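How I pack toiletries for a carry-on trip

I used to check a bag for every trip, mostly out of fear of running out of shampoo. Then my bag went missing on the way to my cousin's wedding in June and I spent three days in borrowed socks. Now I fly with one small backpack, and the toiletries go in first.

What you need: a clear quart-size zip bag, a few little bottles, masking tape and a pen.

Step 1. Lay everything you'd like to bring on a table. All of it, even the silly stuff (I own a foot cream I've never opened).

Step 2. Pull out the solids. Bar soap, a stick deodorant and a solid shampoo don't have to squeeze into the liquids bag, so they go in a separate pouch.

Step 3. Check the size printed on each container. Plenty of airports still stick to 100 ml, and they go by the container – a big bottle with a dribble left in it can still get taken away. I lost a very nice conditioner that way!

Step 4. Fill the little bottles over the sink. Leave a bit of air at the top, squeeze gently, then put the cap on. Tape a label on each one, or you'll be washing your hair with sunscreen like I did.

Step 5. Save your single-use packets. Face wash, moisturizer, those samples that come free with an order – they lie flat and slide down the sides of the bag where no bottle will fit.
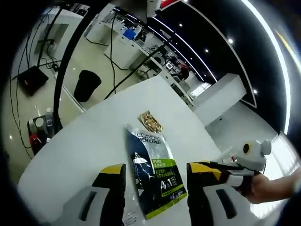
I keep mine in an old envelope in the bathroom drawer and grab a few before each trip. Squish one lightly before you pack it, and if it feels puffy or sticky, toss it. Once a packet is open I don't try to save the rest.

Step 6. Close the zip bag and put it at the very top of your backpack. My friend Ewurabena Mahama keeps hers in the outside pocket, but I'd worry about it getting crushed under the seat.

When I get home I wash the bottles, leave the caps off overnight and put the whole kit back together for next time.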